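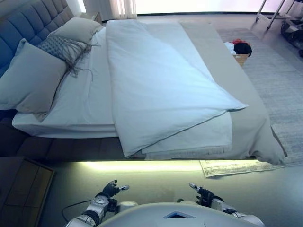 A bedroom session at Bollura, with the duvet folded down the middle of the bed.

The safety lead at Bollura laughs when asked how long the house rules for its home robots used to be. "Twenty-four pages! And the people doing the work had read maybe two of them."

The new version has nine rules and fits on one sheet. She is clearly delighted with it, and keeps coming back to rule four, which covers hands. "Both hands stay open and clear of everything until the operator calls the start out loud. I love that one. You can check it from across the room."

Floors come next. Loose cables get moved or taped, and anything lying by the bed is picked up or written down before the first run. Rugs are logged too, because casters and rug edges don't get along.

Bed-making turned out to be a great test of the rules, she says. "Fabric is wonderful and awful. It slides, it bunches, it hangs over the side where you can't see your feet. So we stop after 60 minutes and walk the whole room again."

The Lurnus team has borrowed the sheet and wants a rule added about pets. "They're right," she says. "We argued over the wording all through July, and I'd happily argue some more."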